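Hello Edin Jurić, it's the January update on the Orcombe gripper work, and I'm a bit behind (sorry!). We've now done 328 of the 600 simulated trials you're paying for, all in the kitchen, comparing the Flindadmont controller with our old one. The old one still wobbles near the counter edge, and I'd like to try softer finger settings before we go on. Spending is fine so far. I'll send the trial logs once I've tidied the file names.
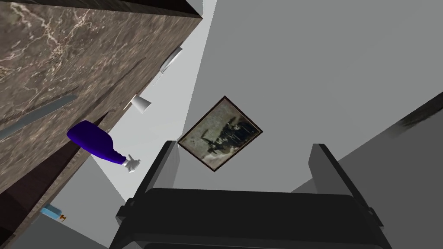
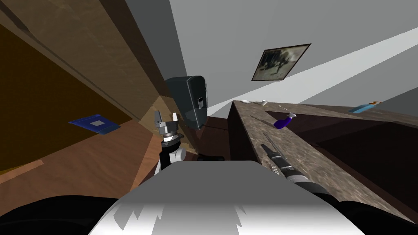
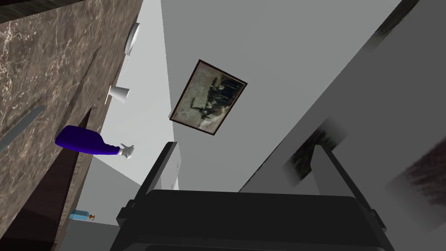 Kitchen set-up in simulation: wrist views first and last, wider view of both arms in the middle.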